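09/03/2019

What a day! In at the bench before the kettle had boiled, because the new Eletti fingers had finally turned up and I wanted them on before lunch. They went on the left arm, old Skorneo pair still on the right, same flowers for both. Grip force set to 3 on each side, 200 on the speed, and off we went – I was grinning like a child.

The stems are much harder than the blocks we used in June. They bend, they slide over one another, and the leaves catch on everything. But the arms feel so much smoother since I changed the Brositmont controller settings, and I could happily have stayed till midnight.

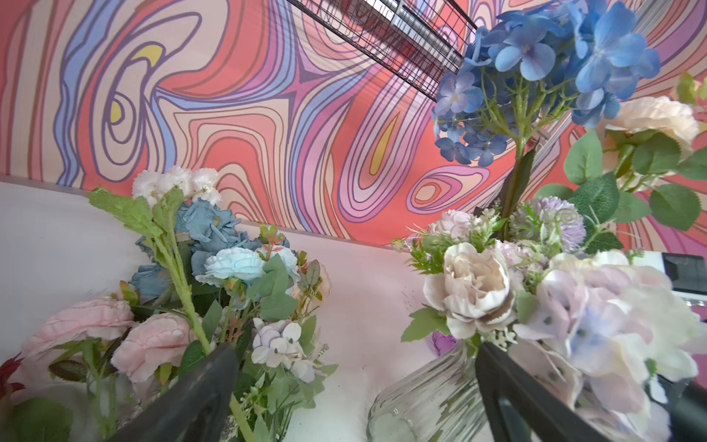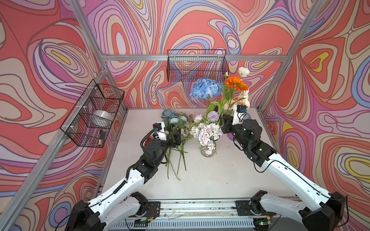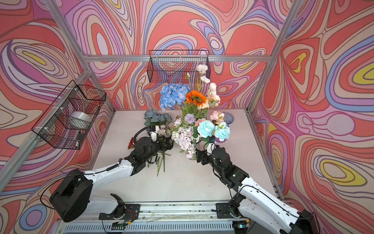 Artificial flowers and a ribbed or clear glass vase, in all three.

Is it worth having a camera on the wrist as well as a fixed one?
I think so, for close work. The fixed one tells me where both arms are, and the wrist one tells me what the fingers are about to close on. With 2 views I can set up a grasp far quicker.

Must remember to write to Mudaliar about a longer cable for the left wrist, and ask if the softer pads come in a narrower cut. The log file reached 700 lines, all still to be read. Back tomorrow with the fingers swapped over – can't wait! Beans on toast for tea.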